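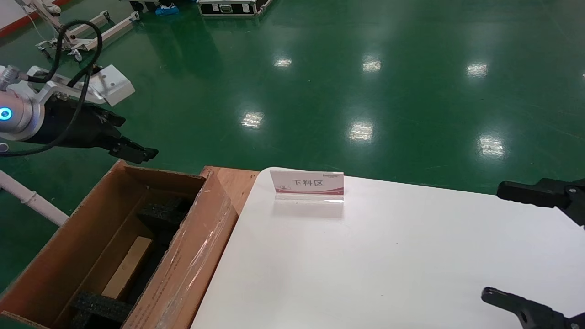 The green floor, with the cardboard box and the black case.

Stock

Deok-su Byun put the bones in cold water at four in the afternoon and turned the gas up as far as it would go. When the water boiled he tipped the whole lot into the sink, rinsed the bones under the tap, scrubbed the pot and started again. His mother had always done it that way. It got rid of the scum, and the soup came out pale instead of grey.

He had the kitchen at Puramora until ten. It was a café in the daytime, and the owner let it to him on her closed evenings for 60 pounds, gas included. There were two ovens, one of which worked, and a steel table with a short leg that he propped up with a folded beer mat.

The order was for 74 bowls. Skollel wanted them at noon the next day for a staff lunch. The woman on the phone had asked whether he could do something warming and not too spicy, and he had said yes before he had thought about how he would carry it.

He peeled the radish and cut it into thick slabs. He peeled the garlic, which took longer than he had allowed, and put it in with the ginger and the white ends of the spring onions. The green ends he kept for the top. By six the windows had steamed up and he had taken off his jumper.

His daughter rang at half past.

"Are you eating?" she said.

"I'm cooking."

"I know you're cooking. Are you eating?"

He looked at the bread roll on the shelf, still in its paper bag. "I had something earlier."

She told him about the baby's tooth and about the new boiler. He held the phone with his shoulder and skimmed the pot. She asked if he had thought any more about the flat near them, the one with the lift, and he said he was thinking about it. He had been thinking about it since December. It was a nice enough flat. The kitchen had two electric rings and a window that didn't open.

"You can't do seventy-odd bowls of soup every week, Dad."

"It's only this once."

"You said that about the last one."

After she had rung off he sliced the brisket. It had cooled enough to cut cleanly, and he laid it out in rows, 150 grams for every two bowls, checking the first few on the scales and then trusting his hand. He covered the trays and put them in the fridge. Then he ate the bread roll standing up, dipped in the broth, and found that the broth needed salt.

He added some, waited, and tried it again. It needed more. His wife used to do the tasting. She would hold the spoon under her nose for a while before she put it in her mouth, and then she would say "nearly", and he would go back to the pot. He had never once got it right the first time. He put in another pinch and left it alone.

At nine he rang Coman, who had the van.

"How hot is it going to be?" Coman said.

"Very hot."

"Is it going to tip?"

"Not if you drive properly."

"I always drive properly," said Coman, who had lost a wedding cake on the Gestance roundabout the year before and had been made to pay for it.

They agreed on half past ten. Deok-su strained the broth through muslin into the big flasks he had borrowed, three ladles at a time so that it wouldn't splash. Some 500 millilitres was left over at the end, too little for another flask and too much to pour away. He put it in a jam jar and then a second jam jar, and wrote the date on both lids.

He washed the pot, wiped down the steel table and mopped his way backwards to the door. The beer mat had slipped again. He went back across the wet floor, folded it once more and pushed it under the leg.

The bus was late. He sat in the shelter with the jars in his coat pockets, one on each side, still warm through the cloth. When his phone buzzed it was his daughter, with a picture of the tooth. He had to hold it close to see anything. He wrote back that it was a very good tooth, and that he was bringing soup on Sunday if she could find him a decent pan.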